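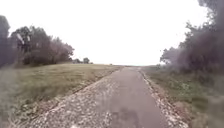 Can you walk the Sullirska path in ordinary shoes?
Most people do. The middle of the path is asphalt, and only the edges are loose stone.

Sullirska Path: Gallery

The Sullirska path is a paved lane through open farmland between Someck and the old Hordiienko farm. It is closed to cars and used by walkers, cyclists and people with dogs. Keerthana Rao and Isauro Pacheco keep a path survey and walk the route each February and again after the hay is cut. New pictures are added when they come in. Older ones are kept in the binder at the Someck library.

Picture 1, at the top of the page
The path on an overcast day, looking straight ahead toward the horizon. Gray asphalt in the middle, with pale gravel and broken edging on both sides. The strip on the left is the wider of the two.
A darker patch shows on the asphalt in the foreground, a little right of center. It could be damp, an old repair or a shallow dip. Marked "check" on the survey sheet.
The field on the left is olive green with patches of dry, yellowish grass. It slopes up gently to a group of trees.

Notes on the surface

The asphalt was laid in one season over an older gravel track. The track was wider than the paving, and the edges have given trouble ever since. Grethe Hallgrímsson, who farmed next to the path for many years, remembers carts using it in both directions. One had to pull onto the grass to let the other by.

The survey lists edge repairs separately from surface repairs. Edge repairs are done by hand with a rake and a tamper. Surface repairs wait for the county crew, who come through once a year if the budget allows. The last edge job covered 150 feet on the Someck side and used 32 bags of crushed stone. The next stretch on the list is 248 feet long and has not been scheduled.

If you ride a road bike, keep to the middle and slow down before moving over for someone. Strollers are fine on the asphalt. Wheelchair users have told us the center is comfortable but that passing another person can be awkward where the edges have crumbled.

Getting there

Park at the Fluvell lot in Someck and follow the lane past the pump house. There are 2 benches on the route, both on the Someck half. There is no water and no restroom after the parking lot. The land on either side is private, so please stay on the path and keep dogs on a leash when there are animals in the fields.

The wind can be strong in the open parts. Bring a jacket, even in summer.

Sending in pictures

We can use pictures of any part of the path, in any weather. Tell us which direction you were facing and the month. Mogens Þorgeirsson sorts them for the page and may crop them to fit. Pictures of potholes, washed-out edges and blocked drains are useful even if they are a little blurry. Leave prints at the library desk in an envelope marked "Sullirska path," with your name on the back of each one.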